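Wed 10 July

Fan season, cords and all

It hit sticky-hot before breakfast this morning and I gave in and got the fans out. I say this every year, but I really did mean to sort them out back in May, when it was still cool enough to care about cords! 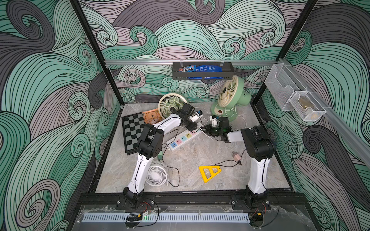
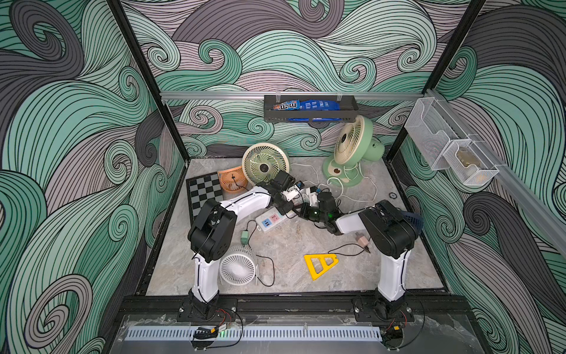
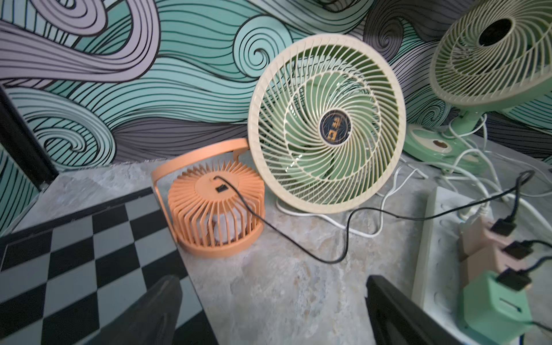

My problem is that I never get rid of a fan. One gets a little rattly, I buy another, and then I feel bad and keep both (the hall closet at our old place on Carrasco Street held 9 at its worst). So this summer I'm making rules. Anything that hasn't been switched on for two summers goes to the swap table at Ellia, the thrift store by the bus stop. I'm keeping the little orange one with the carrying handle, because a fan you can grab and take to the porch is worth its shelf space. The mint green one with the cream grille is safe too - I'd keep it for the color alone, and it looks so good against that wave wallpaper.

Cords are the real headache. Look at the tangle of white ones by the green fan! I've started winding each cord in a loose loop and tying it with a strip of old T-shirt, and it took me three tries to get a knot I could undo with one hand. I also want a power strip with color around the outlets for the bedroom, like the one in the first photo with the blue, green, yellow and pink.

Next up is washing grilles in the bathtub. Wish me luck, I've got two done.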